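Converting the Mallet to tubeless, and the rear hub that got in the way

27/07/2025

I had put off going tubeless on the Mallet for two winters. The bike is a steel hardtail that I use for towpaths, forestry roads and the odd bit of proper singletrack, and tubes had been adequate for all of that until December, when I had three thorn punctures on one ride out past Brekton and walked the last part home in the dark. The tubes came out the following week, went back in a month later for reasons given below, and have now been out again for 600 miles.

The rims are the Ilis ones the bike came with. They are sold as tubeless ready, and the bead shelf is flat enough, but the original rim strip is a woven cloth thing that leaks at every spoke hole. I removed it, cleaned the rim bed with isopropyl alcohol, and taped with two layers, starting and finishing opposite the valve. Tape width matters more than brand. Mine was 2 mm wider than the internal width of the rim, enough to run slightly up each side wall without reaching the hook.
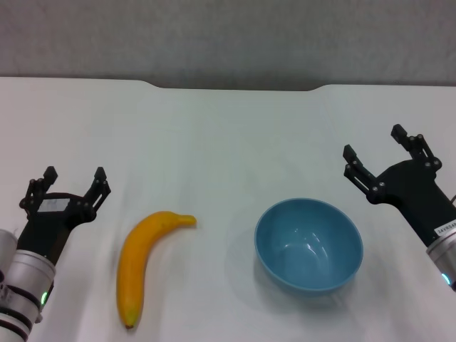
White table, grey wall.

The front tyre went up with an ordinary track pump and both beads seated at the first attempt. The rear would not. Davina Dalgleish, who has the workshop next to the canoe club, suggested taking the valve core out and brushing soapy water round the bead, and that plus a borrowed canister did it. I put in 86 ml of sealant at the back, the odd figure being whatever was left in the bottle once the front was done.

It lost pressure overnight, every night, for a month. I re-taped it. I changed the valve. I bought a different valve with a conical rubber base, then one with a square base, and refitted the first. Eventually I put a tube in and sulked.

The fault was in none of those places. Gonçalo Abreu had the wheel in his truing stand for a separate complaint (a creak under load, which I had blamed on the bottom bracket) and found two drive-side spokes with almost no tension. The nipples on those spokes were moving enough to lift the tape at the edge of the hole. You could see a small blister in the tape on both sides of the joint once the tyre was off. He brought the wheel up evenly, left it for a couple of days, checked it again, and I taped it a third time. It has held air since. 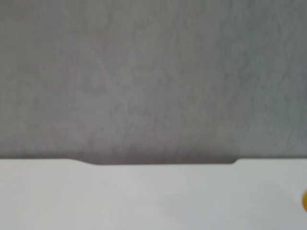
While the wheel was apart I looked at the freehub. It is the Orora three-pawl design and it had been getting quieter, which in my experience means the grease has gone thick and the pawls are slow to engage. The body pulls off by hand once the end cap is removed. Inside was a brown paste with grit in it. I cleaned the pawls and the ring with degreaser and a toothbrush, dried everything, and put back a thin film of light grease with a drop of oil on each pawl spring. Too much grease in there is worse than too little. Fabrice Royer packs his solid for silence, and his skipped twice on the climb out of the quarry last winter, the second time with some damage to his knee.

The seal is the weak part of this hub. It is a single thin lip, and if it goes in even slightly folded it will drag and then tear. Press it in with a thumb, working round, and spin the body before you fit the end cap. 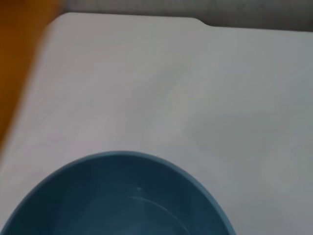
Pressures next. I weigh more than the charts seem to expect and I ride with a loaded saddlebag, so I started high, at 38 psi in the rear, and came down in small steps over several rides until I could feel the rim touch on the stone steps by the weir. Then I went back up one step. The front is lower by a fair margin. I would give the numbers, but they are for my tyres on my rims and the gauge on my pump reads high anyway, as Eino Saarela demonstrated with his digital one.

Differences noticed so far: the back end tracks better over wet roots, and I no longer brace for the cattle grid. Rolling on tarmac feels the same. Weight saved is trivial once the sealant is counted. I have had one puncture that I know of, a slit in the tread that sprayed the back of my legs for a few seconds and then closed. I plugged it at home to be on the safe side and the plug is still in.

The sealant wants topping up every few months, sooner in warm weather. I do it through the valve with a syringe, core out, valve at five o'clock. If the syringe jams, there is dried latex in the valve stem — a straightened spoke will clear it.

Raphaël Bodin has asked whether I would do the same to the commuter. I don't think so. It runs at higher pressure on narrow tyres, it gets one puncture a year, and a tube change takes me less time than the taping did. The next job is the headset, which has a notch in it at dead centre. I have the bearings but not yet the press.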